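Notes from the bench: the planner gets a memory

If you skipped the last newsletter (I forgive you), the short version is that I've spent most of the winter rewriting the part of Undari that decides which arm does what. Undari is our task planner, the layer that sits between "there's a can and a couple of cups on the table" and the actual motion commands. The old one worked, sort of, as long as the world held still. Every time perception gave it a new list of objects it threw out the whole plan and started over, and you could watch both arms hesitate like two people meeting in a doorway.

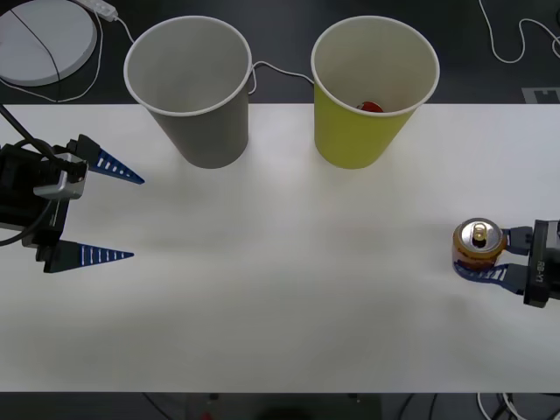
3 min read

So the big change is that plans now stick. When one arm commits to an object, that object gets a claim on it, and the other arm plans as if it's spoken for. The claim goes away when the gripper opens, or when the object hasn't been seen for 20 frames, whichever comes first. I started with 7 frames and that was way too jumpy, because an arm passing in front of the fixed camera was enough to make a cup "vanish" and drop its claim. Killian Lebrun wanted the number much higher, and we argued over it for a whole lunch. We met somewhere in the middle and I'm still a little smug about it.

The other piece is containment, and I love this one! The old scene model was a flat list. A cup was a thing, a small red object was a thing, and if the second was sitting inside the first, the planner had no idea. It would happily plan to move the cup out of the way and then look for the red object where it used to be. Now everything can have a parent. Move the parent and the children's poses move with it, until the camera gets a fresh look and says otherwise. It's maybe forty lines of code and I put it off for two months – make of that what you will.

Cans have been their own little adventure. Our detector, Perrin, used to hand the planner a position and a single "up" direction, and up was always up. That's fine for a can on its base and pretty useless for one on its side, where what you really want to know is which way the long axis points and which end the lid is on. Perrin now sends the full orientation along with a confidence for each axis, so the planner can tell "I don't know which way it's turned" (who cares, it's round) apart from "I don't know if it's standing up" (please stop and look again).

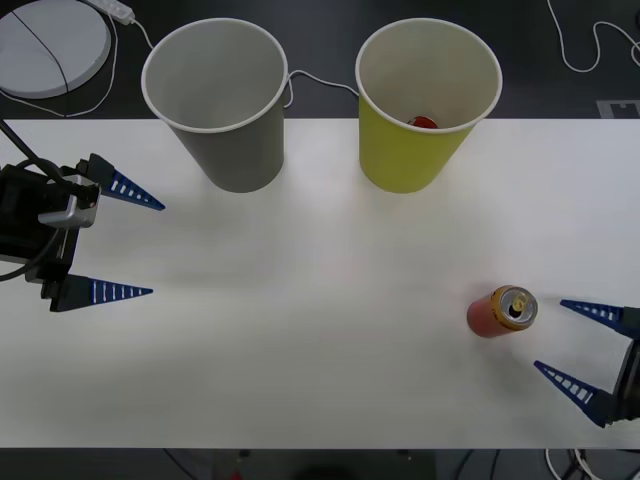

What broke

Plenty. The funniest bug was in the approach code. For a can lying down, the planner makes a fan of candidate grasps along the body and scores them by how far the arm has to travel. I had a sign flipped, so it was picking the longest trip every single time, and doing it with total confidence. I spent a full afternoon tuning speeds before I thought to print the scores. Print the scores first, friends.

The less funny one was timing. The wrist cameras and the fixed camera don't share a clock, and at slow speeds you'd never notice. Speed things up and the wrist view lags just enough that the planner thinks a cup has scooted sideways. The merge step now throws out any pair of frames more than 23 milliseconds apart and waits for the next one. We lose a few updates that way and I don't miss them.

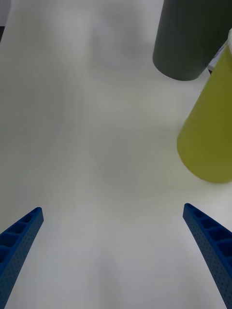
I also gave the wrist cameras less of a vote than they used to have. Close up they're great, and for anything near the fingertips I trust them over everything else. Out toward the edges of their view, though, a cup may be only half there, and Perrin was making some pretty wild guesses about the missing half. So detections that touch the image border can now confirm an object we already know about, but they can't create a new one. Phantom cups are way down. I had one on Monday, and it was my own fault for loading an old config.

Next up is the handover planner, where one arm passes something to the other. The folks at Zeravo who are testing Undari have been asking for it, and I'd like something they can try in April. The replay viewer from Sovcombe now reads our plan logs too, claims and parents included, so if you send me a bug report, please attach the log. I'll take a log over a long email any day.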